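Plerkus 2 planner out, simulator scenes included

Mar 29, 2023

GOLTHAM - Plerkus, the open source grasp planner a lot of small labs lean on, has a new major version. Version 2 went up on the project's site this morning. Downloads were slow for the first hour, seems fine now.

Main change is in how the planner and the simulator talk. Old version worked out a full approach path, handed it over and waited. New one replans while the arm is moving, every 20 milliseconds, using whatever the wrist view gives it. So if an object gets bumped, the path bends instead of the whole run stopping.

"People were writing their own retry loops and every one of them was different," said Nilton Inga, lead maintainer. "We got tired of reading them in bug reports."

Also new: a scene pack called Wanda. It has 300 simulated rooms, mostly plain walls and flat colors with odds and ends set down in them. Rooms are rendered from the gripper's side, fingers in view, so a policy trained on them sees its own hand the way it would on a real arm.

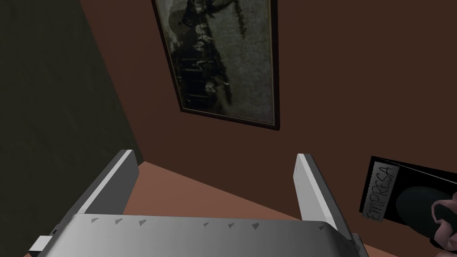
Wanda rooms are kept cheap on purpose. Flat shading, low polygon counts, runs on an office laptop. Inga says the team tried nicer lighting last August and dropped it, training slowed to a crawl and grasp scores hardly moved. Clutter against the walls mattered more. Corners too, that's where the old planner got stuck most, fingers open and no path it liked.

Not everyone gets an easy upgrade. Config files from version 1 won't load. There is a converter, but it skips custom gripper models and those have to be redone by hand. The Bermúdez plugin, which a lot of teaching labs use for joystick control, doesn't work with the new release yet. A fix is promised, no date given.

Known issues so far: collision checks run twice if you turn on the debug viewer, and the installer complains about a missing folder on some machines. Making the folder yourself gets you past it.

License is the same as before. Version 1 will get bug fixes untill August, then it's frozen. Release notes and the converter are on the download page, Wanda is a seperate download.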